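Deck & Bridge Gear / Signal and Lookout Equipment

Drerkia 70 Handheld Signal Lamp

I've been selling signal lamps to naval reserve units, patrol boat crews and sea cadet groups for a good while now, and the Drerkia 70 is the one I keep by my own door. It's a handheld flashing light lamp for ship-to-ship Morse, the old-fashioned way, with a trigger you can work in thick gloves (try that with some of the others!).

The 70 is the width of the lens in millimeters. The body weighs 1,145 grams with the battery in, and I know that sounds heavy on paper, but the weight sits right over your hand and your wrist gets used to it. My friend Ye-rin Seo taught signaling to reserve crews for years and she likes a bit of heft, she says the light ones wander all over the place as soon as the deck starts moving.

Battery and output

You get 1,000 lumens on high and 600 on low. I leave mine on low nearly all the time. High is for bright daylight or when the other ship's lookout is half asleep, and it will eat the battery a lot faster. The pack is made by Totex and slides in from the back with a quarter turn. Please buy the spare when you order, I get so many emails in March from people getting ready for spring exercises and we always run low right then.

The shutter

Earlier Drerkia lamps switched the bulb itself and you could feel a tiny lag. This one has a real shutter in front of the light, so your dots come out crisp even when you're going fast. It does click. Jeferson Bezerra wrote to me from a training vessel to ask if the click can be turned off, and no, sorry, it can't, though you can quiet it some with the rubber ring in the box.

Filters and mounts

Red and green filters are included and they snap on over the lens. The infrared one is sold separately and we only ship it to units, so send me your paperwork first. The Sastier rail bracket fits with no changes. The older Figueiredo bracket needs the longer screw, which I'll throw in free if you put a note on your order!

Care

Rinse it in fresh water after a day of spray, wipe the lens with something soft, and take the battery out before you put it away. I store mine lens up on a shelf.

Questions about bulk orders go to Clotilde, and anything about repairs comes to me.

We use cookies to remember your cart and see which pages get visited. Accept / Manage settings
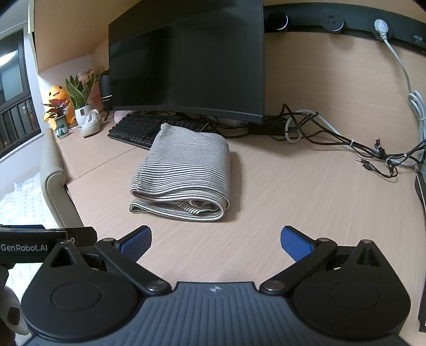
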